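Keeping Costume Jewelry Nice

I used to toss everything in one dish by the sink, and then I'd wonder why half of it turned dull by August! Steam is the enemy, so mine lives in the bedroom now, in an old egg carton inside a drawer (ugly, but it works).

For cleaning I use a drop of dish soap in a cup of lukewarm water. Plated pieces get a quick dip, up to 15 seconds, and then I pat them with an old T-shirt. Please don't use toothpaste, it took the finish right off a bracelet I loved. 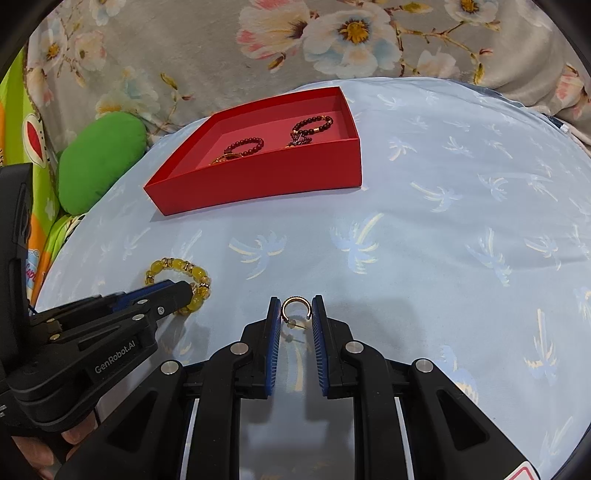
Perfume and hairspray go on first, jewelry last. My neighbor Davoud Soltani taught me to drop a stick of plain white chalk in the drawer for the damp, and I swap it out every 8 weeks or so. Knotted chains get a little baby powder and two sewing pins, and a good long phone call with my sister while I pick at them.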